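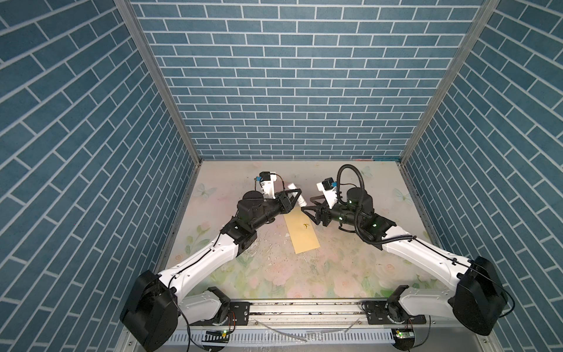 Figure 3. The Skestach bench kit during a two-arm handling task. Photo: Izzati Tjoa.

4.2 Handling small parts on the bench

The part of the Skestach kit we enjoyed most was the paired work, where both arms share one table and reach in from opposite sides (Figure 3). Each arm ends in a black two-finger gripper with a small camera mounted above it, so the view travels with the hand. For close work over small parts like the white cylinder and the cardboard strip, we found this a real pleasure to use – far better than the single overhead view in the older Bokura unit.

Each task was run 50 times by two operators. Noiphan had used the Bokura for a full season, while Tjoa came to the kit fresh in November and was teaching it new moves by her third morning. Her notes praise the light feel of the arms and grumble, fairly, about the manual, which leaves the centring step to an appendix.

The supplier, Purkis, suggests a joint check after every 1,000 cycles. We stretched this to 3,000 on the left arm and saw no change in behaviour that we could measure, though Woo's grip test (Section 5) may be a stricter judge. Cable routing deserves more thought. We would gladly trade the tall loop over the right arm for a neater run along the link.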